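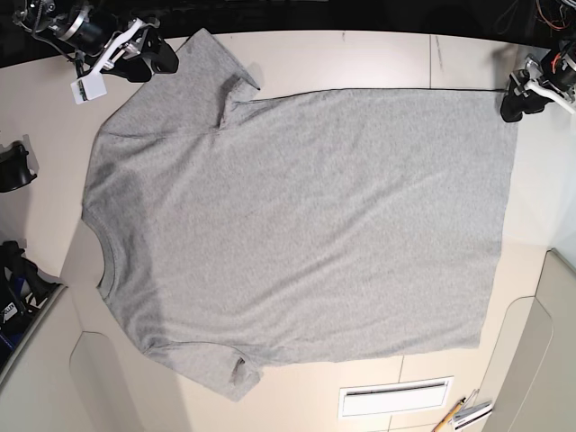 *gray tee on the table, both arms parked by the shirt*

**foldedup_mk**
So I'm pricing out a two-arm setup for our little T-shirt shop and I have until November to spend the money. Trerkeck quoted me 2,776 a side for arms with grippers. Do I buy both now, or get one and see how it goes?

**Dimitriou_dad**
Both! One arm just drags a shirt around the table. I tried it for 23 days and wanted to throw the thing out a window.

**seam_ripper**
Disagree. Buy one, learn to calibrate it, then buy the other. And save 405 for spare fingertips and cables, you'll burn through them way faster than you think.

**foldedup_mk**
Ugh, the spares line was the one I cut. What about the surface? I figured any old table would do.

**Dimitriou_dad**
Put a cloth down. Mine is from Skostora, 40 bucks, and thin stuff is so much easier to pick up off it (hard tabletops were murder on my pads).
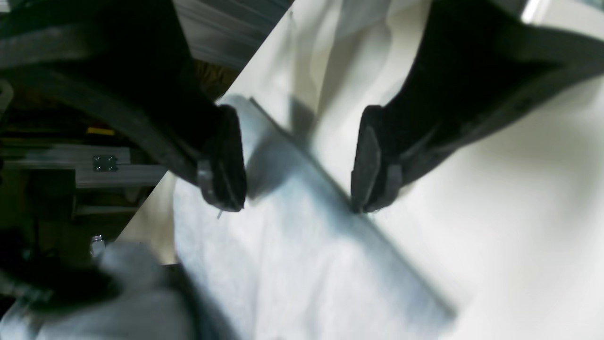 *fingertips at the edge of a thin gray sheet, white cloth underneath*

**seam_ripper**
Cloth bunches up, though. Look at the wrinkles between the fingers there. I'd pay for a decent mat and skip the cloth.

**foldedup_mk**
Okay, a mat AND spares. Morenike does our books and she's going to love this. Does anyone have a Natar quote I can wave at Trerkeck?

**seam_ripper**
I've got one from last spring, will DM you tonight.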